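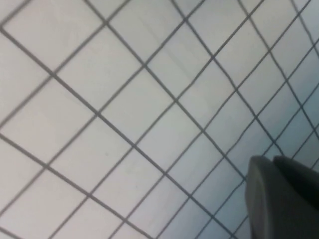
Slide 1 - grid lines, pale background

Ok, hello, thanks for staying past coffee. Talk is on paper records in small offices - what to keep, what to toss. 14 slides, will go fast.

Start with Wanus. Small office, moved to Flormont in November. Packed 60 boxes. Opened 2 of them in the year after. Pause here, let it sink in.

Why do we keep so much? Fear mostly. Also no one wants to read old folders to find out whats in them. Ask for hands - who has a box with "misc" on it?

Three piles. Keep for good (deeds, contracts, founding papers). Keep until a date. Toss now. Write the date on the OUTSIDE. Say this twice.

Slide 6, storage. Cardboard drawers fine for the middle pile, label on the front. Not the basement!! Tell the Driledent story, the pipe, short version only.

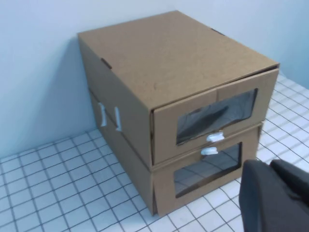 Someone from Malý wrote in after the last talk to ask why not scan the lot and be done with it, since their shelves were full and the scanner was already paid for. Fair point. Answer - scanning a mess gives you a mess you can't flip through. Sort first, scan after. Check wich papers need to stay on paper, ask your lawyer, not me.

Slide 9, the shred day. Pick one day, do 100 folders, stop. Dont try to finish.

If short on time skip to 12, retention table. Handout has the full version, back of the room

Questions. Repeat each one into the mic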